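Games table roundup — Flarngate newsletter, Wed 10 January

Quick one as I'm typing this between the hall keys and the school run. The ball sorting table is back in the Seidel room and it's staying through to June. Same idea as before. White sheet over the table, clear plastic bins, one ball at a time. Ball goes in the bin, next person up. Harder than it sounds after a long day. 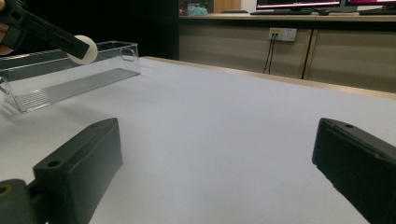
Ball right over the bin.

Things people keep asking. Yes, ping-pong balls, plain white, nothing fancy. We bought 70 before the holidays and they roll off everywhere, so if you find one behind the radiator please drop it at the Pleslow desk. The bins are the long see-thru kind. They need a wipe now and then, dry cloth only, the spray leaves streaks. Sheet gets smoothed flat before each go — creases send the ball off sideways and then there's arguing. 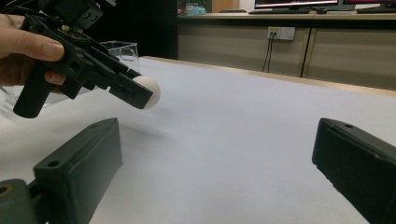 Nice firm hold on a ping-pong ball.

Sign up sheet is on the door. 13 names on it so far, room for more. Doors shut at 1635 sharp becuase the choir needs the room. Two goes each if there's a line, as many as you like if not. And please stack the bins when your done, small end to small end, they crack if you force them.

Also new, a single-item round. One small white thing out on the table, one bin, no hurry. Good for anyone who found the main game a bit much. Skaven scoring for this, same as the beanbag nights.
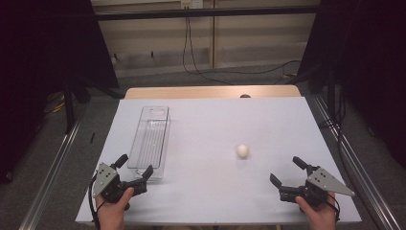

Philomena Asamoah wrote in to say the single-item round should come first, before the busy one, so new people get a feel for it while the table is quiet. Fine by me. We'll try it that way next time and see how long it takes.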